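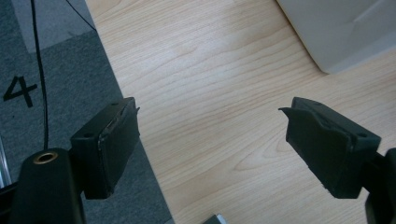 Wrist view, jaws open wide, station 4

Thread: Wrist cam placement and pad choice on hand-held parallel gripper

grestal_mj
Posting the view from the current mount so we have something concrete to argue over. This is the hand-held unit with the black two-finger set, open to the stops. Lens is 56 mm behind the fingertip plane. Both fingers are in view and the gap is clear down to the table, which was the requirement. What I don't like is how much of the lower left goes to the gripper body.

Questions for people who have run both:
1. Is the body in the lower left worth getting rid of, or does a policy just learn to ignore it?
2. Thin rubber pads vs. the thick Lusto foam pads on these fingers.
3. Fixed exposure or auto on a pale table.

Joon-young Min
1. Leave it. It is static in the image, so it costs you pixels and nothing else. We masked ours for a month and then stopped masking, with no difference in grasp success that I could separate from noise. If you raise the lens to clear the body you lose the fingertips at full close, and the fingertips are what you need.

2. Thin. Foam compresses unevenly and your width reading at contact stops meaning anything.

Victor R
Disagree on 1. Static in the image only if the mount is stiff. On the Starside bracket the camera nods when you pull the trigger hard, and the body moves several pixels relative to the fingers. Put a marker on the body, squeeze, and look at the video before you decide it is static.

Agree on 2 for rigid objects. For produce or thin cups I would still run foam.

Joon-young Min
Then fix the bracket. Masking a moving thing with a fixed mask is worse than no mask.

Victor R
I didn't recommend a mask. I recommended measuring first.

malsoon_ra
On exposure: lock it. There is glare toward the top of your view, and with auto the whole table will shift brightness whenever a dark object enters the gap. Those fingers are black and matte, so the difference between an open and a closed hand is already large in metering terms. We locked exposure and white balance at the start of each session off a gray card and kept the values in the session header.

If your lens has a polarizer thread, try one. It helped on veneer and did nothing for us on melamine.

grestal_mj
No filter thread on this lens. I can move the lamp.

malsoon_ra
Move the lamp first, then lock. If you lock first you will do it twice.

bnm_controls
Which controller board are you logging the width from? If it is the Bang board, rev 2, the encoder timestamps are taken at the end of the USB transfer and not at the sample. We measured 47 ms between the finger starting to move in video and the width value starting to move in the log. It's close to constant, so you can subtract it, but you have to know that it's there.

grestal_mj
It is the Bang board, rev 2. I had put the lag down to the camera.

bnm_controls
Some of it may be. Test for it: close the fingers on a rigid block, film at the highest rate you can get, compare the first frame with no visible motion against the first flat sample in the log. Do it opening as well. If the offset differs between opening and closing you have backlash in the linkage on top of the latency, and those need separate handling.

dj_bench
I ran thin rubber against Lusto foam in December on the same finger geometry. 30 grasps per pad per object, same operator, width at contact read from the encoder and checked with calipers.

Steel cylinder: rubber repeatable to the resolution of the encoder. Foam read wide on light squeezes and narrow on hard ones.
Cardboard carton: no practical difference.
Paper cup, empty: rubber deformed the rim when the operator was in a hurry. Foam did not.
Glossy card lying on the table: neither pad worked with the flat tip. The flared tip could get an edge under it. This is about the finger shape and has nothing to do with the pad.

So my answer to 2 is that it depends on whether you train on width. If width is an action channel, go with rubber. If you only log open/closed, use whichever pad holds the parts.

Joon-young Min
Same operator for every trial is a weak design. People squeeze differently.

dj_bench
It was a pad comparison. Adding operators would have added variance I wasn't trying to measure. I agree it says nothing about how ten different people will squeeze.

Victor R
It does matter for foam, though. Foam width depends on force and force depends on the person. With rubber most of that goes away. I would call that another argument for rubber when several people collect.

grestal_mj
Width is an action channel here, so rubber stays. Does anyone have a number for pad wear?

dj_bench
Not a good one. I replace them when the inner face goes shiny. Re-zero the width after every pad change, even with the same part number. Adhesive thickness varies enough to show up.

malsoon_ra
Also check the brass insert on top of the body. On ours it worked loose in the plastic and let the accessory plate rotate, and the extrinsics drifted for most of a week before it was noticed. Witness mark across the insert and the plate, takes a minute.

bnm_controls
Seconding the witness mark. Paint pen, not tape.

One more on the view itself. You have cables in the upper left. If they hang from a fixed point they will shift against the table differently at each station, and the visual SLAM can latch on to them when the table has little texture. Pale grain is weak texture. What are you using for localization?

grestal_mj
Visual-inertial, fisheye, map built once per station. The floor numeral has been reliable as a feature. The table less so.

bnm_controls
The floor numeral is on the floor. When the hand is low over the table you will lose it in most orientations. Put something with corners on the table edge, or a printed mat under the work area for the mapping pass.

Victor R
Not a mat. If the mat is there for mapping and gone for the demos, you have mapped features that no longer exist. Either it stays or it never goes in.

bnm_controls
Fine, it stays. Or tags on the wall behind. My point is that bare veneer is not enough.

Joon-young Min
We collect over bare veneer with the same fisheye and the tracker is fine as long as the hand is moved slowly for the first few seconds. I think the texture problem is overstated. Most of our lost episodes were operators starting with the lens pointed straight down.

malsoon_ra
That is the texture problem.

Joon-young Min
It's a procedure problem with a procedural fix. Nothing had to be printed.

grestal_mj
Summary of what I am changing, in order:
Lamp moved, exposure and white balance locked per session.
Marker test on the body before deciding on the bracket.
Block test for the offset on the Bang board, opening and closing.
Rubber pads kept, zero after each change.
Witness mark on the insert.
Tags behind the table. I am leaving the table bare for now.

Will post the offset numbers when I have them.

bnm_controls
Post the raw log too if you can. The rev 2 firmware has at least two builds in circulation and I would like to know if yours matches ours.

grestal_mj
First result, closing only. Offset is close to yours but a little shorter. Opening is longer than closing, so there is some backlash. Marker test: body does move on a hard squeeze, less than I expected. Victor was right that it needed measuring and I am still not going to mask it.

Victor R
Reasonable. What bracket?

grestal_mj
Starside, older version with the single bolt.

Victor R
The two-bolt version drops in without changing the lens distance. Recalibrate anyway.

dj_bench
Did you check left and right finger travel separately? On the set I had, one side reached its stop before the other and the center of the gap moved as it closed. The encoder only sees the average, so the log looks clean.

grestal_mj
Not yet. I'll do it with the block against one side and then the other.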